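Partilhar 4 Comentários 0

4.2 Reorganização das tarefas

Na unidade de Stutport, a introdução do robô bimanual Droda alterou a distribuição do trabalho entre 17 de 137 postos. Os operadores deixaram de arrumar as salas e passaram a validar, em simulação, as sequências de preensão – tarefa antes reservada à engenharia.

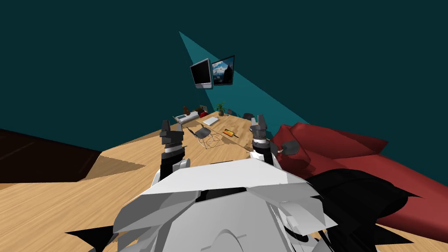 Figura 4. Ambiente simulado, com as duas garras do robô erguidas.

O registo abrange 417 sessões. Segundo Heydari e Biwott, a carga física diminuiu, mas aumentou o tempo de vigilância, sobretudo no turno da noite. Os trabalhadores com menos formação informática referiram perda de autonomia – efeito não previsto no plano inicial.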